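Two-arm cell, left gripper slipping on thin steel tools

Forum > Workcells > Setup and maintenance

hacharya
Posted Sunday, 7:12 am

Ok so need a second opinion before I order parts. Dual arm bench cell, parallel grippers both sides, wrist cam plus head cam. Job is tools out of a blue and white pouch and into a steel tray. Cell is called Radu, long story.

Problem — left gripper lets thin handles rotate. Scissors fine. Scalpel handle or forceps, it closes, lifts, and the tool swings in the jaw. Right side does it too but way less. Started last week. Pads have around 2000 cycles on them.

Done so far:
re-zeroed both grippers
bumped grip force from 20 to 50 percent, no real change
wiped pads with alcohol
swapped the wrist cam cable, seperate issue, ignore

Stuff from the bench, head cam except the close one which is wrist:
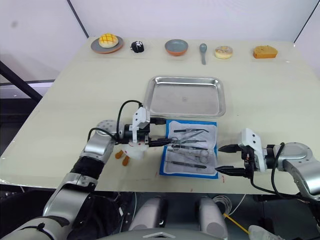
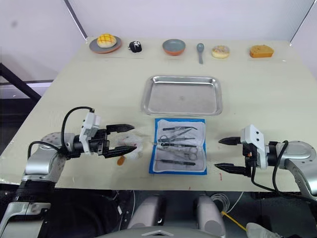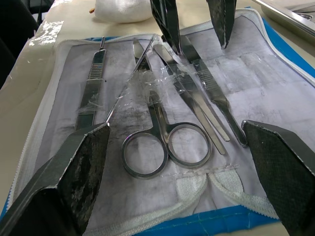
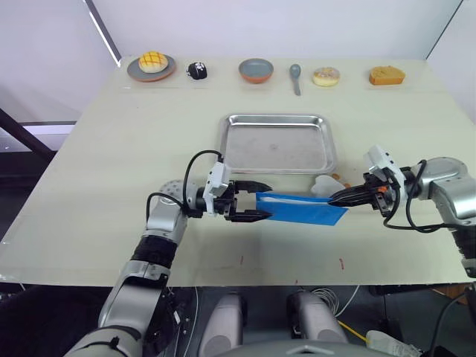 Hindine pads, the black textured ones. Spares from Brindotex are 7 weeks out so I'd like to be sure before I burn budget on them. Anybody run these on small round stock?

s_pai
Posted Sunday, 7:40 am

Pads. Look at the left finger in the wrist shot, scuffed grey on the face. Swap them, done.

blobo
Posted Sunday, 8:05 am

Not so fast. Scuffed pad still holds flat stuff ok. Rotation on thin handles is usualy the fingers not closing parallel, one tip touches first and the tool pivots on it. Pull a feeler gauge through at the tip and again at the root. If it drags at one end only, new pads will do the same thing in a week.

Also 50 percent is a lot for thin handles. Go back to 20 while you test.

s_pai
Posted Sunday, 8:11 am

She said it started last week. Alignment doesn't drift by itself.

blobo
Posted Sunday, 8:14 am

It does if somebody bumped it. Or a finger screw backed off. Seen both. Hema did anything hit the table?

hacharya
Posted Sunday, 8:52 am

Uh. Maybe. Night shift had a protective stop on the left arm, log says joint 5 torque. Cleared it and kept going. Didn't think much of it.

No feeler gauges here, only paper. Strip of paper pulls free at the tip, tight at the root. Left side only. Right is tight all the way.

blobo
Posted Sunday, 8:58 am

There you go

lavanya_b
Posted Sunday, 9:20 am

Before anyone takes fingers off — that clear film over the tools. Is it supposed to be there when you pick? There's bits of it stuck on the left scalpel handle too. Film between pad and steel is like grease. We had the same complaint on a Fadora cell, two days lost on alignment and it was packaging the whole time.

hacharya
Posted Sunday, 9:31 am

Film is meant to be peeled at load. Night shift and day shift don't do it the same, I'll own that one. Will write it on the load card.

s_pai
Posted Sunday, 9:37 am

So three causes now. Still say pads.

aish_dsouza
Posted Sunday, 10:03 am

Do them in order of cheap:

1. Film off, all of it, incl. the scraps. Ten picks on one scalpel handle, same pose.
2. Left finger screws. Take out one at a time, blue threadlocker, torque to the card that came with the gripper. Do NOT do both fingers at once or you lose your reference.
3. Close on a flat shim, paper test again tip and root.
4. Re-zero AFTER that. Zero you did before is no good once the fingers move.
5. Swap pads left to right. If the slip follows the pad, buy pads. If it stays on the left you saved the money.

Check cable slack while you're in there. With a loop that size over the wrist I'd turn the joint through its full range by hand and watch it doesn't pull on the housing.

blobo
Posted Sunday, 10:10 am

Agree with all that except 5, wouldn't mix pads side to side, they wear to their own finger. Put a strip of grip tape on for the test instead.

aish_dsouza
Posted Sunday, 10:15 am

Tape changes the thickness and then your zero is off again. Swap is fine for ten picks.

blobo
Posted Sunday, 10:16 am

eh. ok for ten picks

hacharya
Posted Sunday, 3:48 pm

Back. Film off: slipped 4 of 10, was 7 of 10 this morning. So film was some of it, thanks Lavanya.

Left upper finger, rear screw was loose. Quarter turn by hand, no tool. Threadlocked, torqued, paper drags even now tip to root. Re-zeroed. 1 of 10 at 20 percent force.

Haven't done the pad swap, out of time, day crew wants the bench.

s_pai
Posted Sunday, 3:55 pm

And the 1 of 10 is the pads

blobo
Posted Sunday, 4:02 pm

Could be. Let the threadlocker cure overnight before you judge it. And put the screw check on the weekly, both arms.

hacharya
Posted Sunday, 4:06 pm

Added. Ordering one pair of pads not four. Will post the swap numbers when I get the bench again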